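About Us

Hi, and welcome to Flelleo! I'm the one who answers the emails, sorts the bricks, makes the coffee and (most afternoons) ends up on the floor looking under a shelf for something small and red. We're a building-block workshop for kids and grown-ups, and if you've found this page you're probably wondering what on earth happens here.

The short version is that we build things. The longer version starts at my kitchen table, where I used to lay out a big baseplate after dinner and invite whoever was around to put something on it. Neighbors came, then neighbors' cousins, and after a while there was no room left to eat. So in August I signed the lease on our place on Solheim Street, 824 square feet with good light and a sink that works when it wants to, and moved the whole collection over in shoeboxes.

We opened with 200 bricks and a lot of nerve. Now we have more than 3,000, in every size from tiny to "please don't drop that one on my foot," and I love the big chunky ones best. They're easy to hold, they stack with a nice solid feel, and a beginner can make something they're proud of before the snacks come out.

Every session starts the same way, with a baseplate on the table and one simple idea. Stairs are a favorite. So are towers, and so is the plain old row, which sounds dull until you see how long people will fuss over which color goes next! 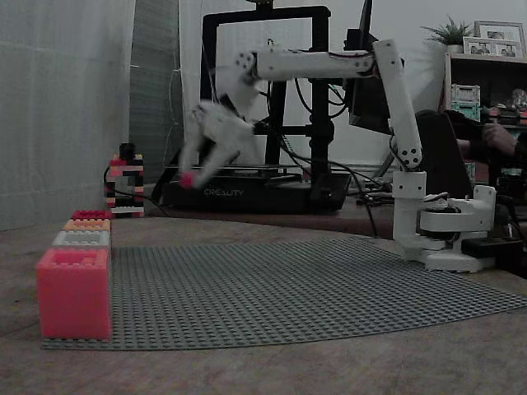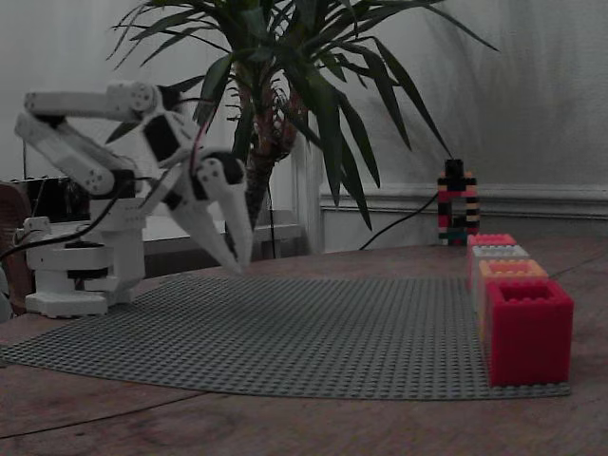
Big bricks and a gray baseplate on the wooden table.

From there it's pretty much up to you. Some folks want a plan and a drawing, and we keep paper and pencils on the windowsill for them. Others just start stacking and see what they get, and I'm firmly in that second group (my best castle began as a parking garage). We don't hand out prizes and we don't time anybody. If you want to spend a whole session on one corner of a wall, go right ahead.

We run 2 programs at the moment. Mastari is for kids from five up, after school, with a grown-up welcome to stay and build too. Sorneo is our evening hour for adults, and it's a good deal quieter, apart from the arguments over the long pieces. You can come once or come every week, and you don't need to bring anything. Wear sleeves you can push up.

A few people have asked about cleaning up. Yes, we all do it together, for the last ten minutes, and we sort by color because I tried sorting by size and it nearly finished me off. Small creations can stay on the shelf until your next visit if you put a name tag on them. Really big ones have to come apart, sorry, but take a photo first!

Parking is around the back, next to the laundromat, and the front door sticks a little so give it a good push. If you'd like to book a birthday or bring a school group, use the contact form and tell me how many builders you've got and whether anyone needs a chair with arms. I usually write back the same evening, once the last box is back on the shelf.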